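# The Slow Business of Drying Lumber

A board cut from a fresh log can hold more water than wood by weight. Most of a mill's trouble with it comes after the saw.

Water sits in lumber in two places. Free water fills the cell cavities and leaves first, with little effect on the size of the board. Bound water is held in the cell walls. Once the free water is gone and the walls start to give up theirs, the wood shrinks, and it shrinks unevenly. Movement along the growth rings is close to twice the movement across them in many species, and movement along the grain is small enough to ignore for most work. A flat-sawn board cups for this reason, and a square post cut with the heart inside it will nearly always check.

At the Hirnstead mill, the drying yard takes up more ground than the sawing floor. Damián Troncoso has run it long enough to have rebuilt both kilns. His stock is mostly white oak, with some ash and cherry when the price is right. Oak is the hard case. Its pores are plugged with growths called tyloses, so moisture travels slowly from the core to the face. If the face dries faster than the core can supply it, the outer shell stretches, sets in that stretched state, and splits.

"You can dry pine by making mistakes in a hurry," Troncoso says. "Oak keeps a record."

The yard begins with stickers, the narrow strips that separate one layer of boards from the next. They must be dry, straight and all of one thickness. They are stacked in vertical lines, each directly above the last, so that the load passes straight down to the bearers. A sticker set out of line puts a bend in every board above it, and the bend stays. Ends are coated with wax emulsion on the day of sawing. End grain loses water many times faster than face grain, and an uncoated end can check before the stack is built.

Air drying takes oak down to the low twenties in percent moisture content, given enough summer. Stacks put up in May are usually ready for the kiln by fall. The Hirnstead yard holds 28 stacks at capacity, under roofs with open sides, oriented so the prevailing wind passes through the layers.

The larger kiln, a Herkier dehumidification unit, takes 3,000 board feet per charge. It runs cooler than a steam kiln and takes longer. Troncoso loads on Monday and reads the sample boards each morning at 6, before the saws start. The samples are short lengths cut from the wettest stock in the charge and placed in pockets where they can be pulled and weighed. Their weight, set against a calculated oven-dry weight, gives the moisture content. Pin meters are quicker, but they lose accuracy in very wet wood and have to be corrected for species and temperature.

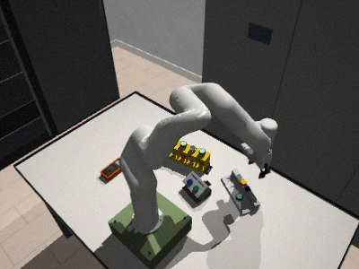 The schedule follows the wettest samples. For thick green oak, a loss of more than 3 percent moisture content in a day invites surface checks, and the operator slows the compressor or closes the vents. As the charge gets drier the limits loosen, and the temperature can be raised in steps.

Drying ends with conditioning. Moisture is put back into the air of the chamber to relieve the stress locked in the shell. To test for it, a cross section is sawn into prongs. If the prongs pinch inward, the board is casehardened and will close on a saw blade when it is ripped. Straight prongs mean the charge can come out.

Finished stock goes to the shed at 6 to 8 percent, dead-stacked and wrapped. It will pick up water again in an unheated building, so the mill tells buyers to bring it indoors two weeks before they cut it.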